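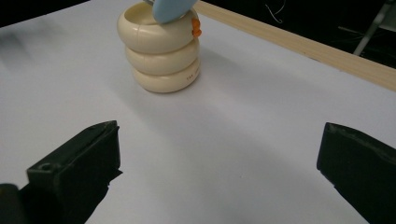

Handgreifer: Finger rutschen an glatten Kunststoffringen ab

Werkstatt & Eigenbau > Greifer, Antriebe, Mechanik
August 2020

Lutus

Hallo zusammen,
ich baue in unserer Gemeinschaftswerkstatt an einem handgeführten Greifer mit zwei Fingern. Ein kleiner Servo zieht beide Finger über eine Zahnstange zusammen, ausgelöst wird mit einem Taster am Griff. Später soll das Ganze an einen Arm, vorerst halte ich es in der Hand.

Zum Testen nehme ich die Ringe von einem Stapelspielzeug, cremefarben, glatter Kunststoff. Ich stelle drei davon auf einem weißen Tisch übereinander und versuche, den oberen abzunehmen. Bei 20 Versuchen klappt es vielleicht jedes zweite Mal. Sonst rutscht der Ring nach unten weg oder der ganze Stapel kippt, sobald der erste Finger anliegt. Der obere Ring ist der breiteste, der Stapel wird nach unten etwas schmaler, das macht es nicht leichter.

Die Finger sind gedruckt und an den Innenseiten eben. Die Kanten sind nicht besonders sauber geworden. Zwischen den Spitzen habe ich voll geöffnet 124 mm. Mehr Strom auf den Servo habe ich probiert, dann biegen sich die Finger nach außen und es wird eher schlechter.

Was würdet ihr zuerst ändern: Belag auf die Finger, andere Form oder doch einen stärkeren Servo?

Nurnis

Servo erst mal lassen. Wenn sich die Finger schon biegen, kommt von mehr Kraft nichts am Ring an.

Ein Ring ist außen rund gewölbt. Mit einer ebenen Fläche hast du dort nur eine sehr kleine Berührstelle, und wenn die etwas über der Mitte des Querschnitts liegt, drückst du den Ring nach unten weg. Ich würde so vorgehen:

Zuerst die Innenseiten der Finger planschleifen und prüfen, ob sie in geschlossenem Zustand parallel stehen. Ein Blatt Papier dazwischen reicht: Wenn es sich unten herausziehen lässt und oben klemmt, stehen sie schief.

Dann einen weichen Belag aufkleben. Ich nehme 2 mm Moosgummi, vorher beide Seiten mit Spiritus abwischen. Silikon hält besser fest, lässt sich aber schlecht kleben. Bei mir hat nur eine eingelegte Platte mit Schrauben gehalten.

Wenn das nicht reicht, die Finger neu drucken, mit einer flachen Mulde quer über die Innenseite und einer Rippe auf der Rückseite. Ich drucke solche Teile liegend, damit die Schichten längs laufen. Stehend gedruckt sind mir zwei Stück an der Schraube gebrochen.

Zum Kippen: Das passiert, wenn ein Finger früher anliegt als der andere. Von Hand trifft man die Mitte nie genau. Entweder die Zahnstange mit etwas Spiel lagern, so dass sich das Fingerpaar seitlich selbst ausrichtet, oder langsamer schließen. Ich fahre die letzten Millimeter mit einem Drittel der Geschwindigkeit - das ist eine Zeile mehr im Programm.

Hutchins

Fahrradschlauch. Aufschneiden, Talkum abwaschen, mit Kontaktkleber drauf, fertig. Hält bei mir seit Jahren.

Elow

Schlauch geht, färbt aber auf helle Teile ab. Wenn die Ringe sauber bleiben sollen, lieber Moosgummi.

Noch etwas zum Testen: Nimm einen einzelnen Ring und leg ihn flach auf den Tisch. Erst wenn das zuverlässig klappt, wieder stapeln. Sonst weißt du bei jedem Fehlversuch nicht, ob es am Halten oder am Kippen lag. Und die Versuche mit Öffnungsweite und Servowinkel aufschreiben, ich habe das zu spät angefangen und vieles doppelt gemacht.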